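Reference > Architects > F

This site uses cookies to improve your visit. Accept | Manage settings

Darragh Flanagan

Darragh Flanagan was an architect and master mason active at Odmont. He trained in the yard of Kwesi Nartey, whom he followed as surveyor of the abbey church at Brorwood. His first recorded work there is the north transept, completed with two stair turrets and a low stone vault. The building accounts list 179 payments in his name, most of them for cut stone and lime.
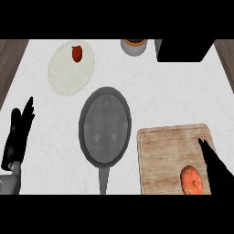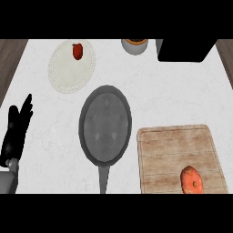 Pale veined marble with brown wood on either side.

Later work

Flanagan left Brorwood after a dispute over the west front and entered the service of the town of Nautiyal. He rebuilt its market hall and added an arcade of 30 bays. The drawings, once attributed to Adom Mahama, were reassigned to Flanagan by Lamisi Amissah on the evidence of the lettering. The upper story was altered after his death. His pupil Yaa Agbeko finished the chapel at Plirero to his design.

Related entries
Kwesi Nartey
Yaa Agbeko
Brorwood, abbey church
Nautiyal, market hall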